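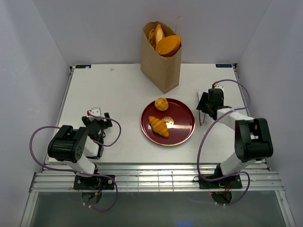 Sivside two-arm table for bakery counters and canteens

The Sivside is a closed work table with two arms, made for the packing and plating of bread, buns and pastry. It stands behind the counter or in the back kitchen. The person at the counter takes the order and talks with the guest, and the arms do the picking.

We sell it to bakeries, hotel breakfast kitchens and company canteens. Smaller shops ask us often if it is too much for them. Please read the part "Is it right for your shop?" before you write to us.

What the table does

The arms move bread pieces between bag and plate, in both directions. They can hold a bread directly with the gripper fingers or take tongs, depending on what your hygiene rules say. Usual tasks are:

- taking rolls and croissants out of a paper bag and laying them on a plate
- filling a paper bag for takeaway, long loaves standing up
- sorting mixed pieces by kind before the breakfast service

Soft cakes, cream pieces and everything with loose topping are not on the list. We tried them, and the result was not good enough to sell.

What changes for your people

This is the question we get most, and it comes more from the staff than from the owners. I think it deserves a full answer.

In the canteen at Lellbridge the first table was started in May. Before this, two people of the early shift stood at the bread station from the opening until the end of breakfast. Now one person looks after the table and also the coffee, and the other one went to the hot kitchen, where they had missed a pair of hands for a long time. The number of staff is the same as before. We can not promise this for every house, it is the decision of the employer, but we ask every customer to speak with the team before the order is signed and not after.

The work itself becomes different. There is less standing in one place and less repeating of the same movement with the wrist. On the other side, there is more looking and more deciding: is this bag placed well, is the plate full, must I stop the arms now? Some colleagues like it immediately. Others find the first two weeks tiring, also because the arms are slower than an experienced hand. Plan the start in a quiet period, and leave the old way of working open next to it.

Joaquín Fuentealba, who leads the early shift in Lellbridge, wrote to us after the summer: "I was against it. I am still not a friend of the noise. But my people do not fight anymore about who must do the bread."

Training

One person per shift needs the full training, which takes 14 hours and is held at your place, with your own bread. The others get a short introduction: how to stop the arms, how to clean the table, how to put a new bag. No programming is needed for daily use. When you bring a new kind of bread, the trained person shows it to the arms by guiding them by hand - please count half a morning for it.

Technical data

Arms: two, fixed to an aluminum rail at the front of the table
Grippers: two-finger, black, fingers can be changed without tools
Table surface: white, wipeable
Walls: gray, at the back and on both sides
Maximum load per arm: 2000 g
Weight of complete unit: 57 kg
Order number: 1741

Cleaning

Wipe the table with a damp cloth after every service. Crumbs collect mostly in the long grooves of the front rail, a dry brush is best for this. The fingers come off and are washed by hand. Never spray water on the joints or on the cables.

Is it right for your shop?

If you serve bread for a short time in the day and only to few guests, the table will stand still most of the time, and we would advise you against it. For such shops our partner Jollitz offers a rental by the month. Service and spare parts are done by Bhat, also for the rented units.

Delivery

Orders which reach us until Friday, October 2, 2026 are delivered before the end of the year. Transport and setting up are included in the price. Please measure your door first - the table does not come apart.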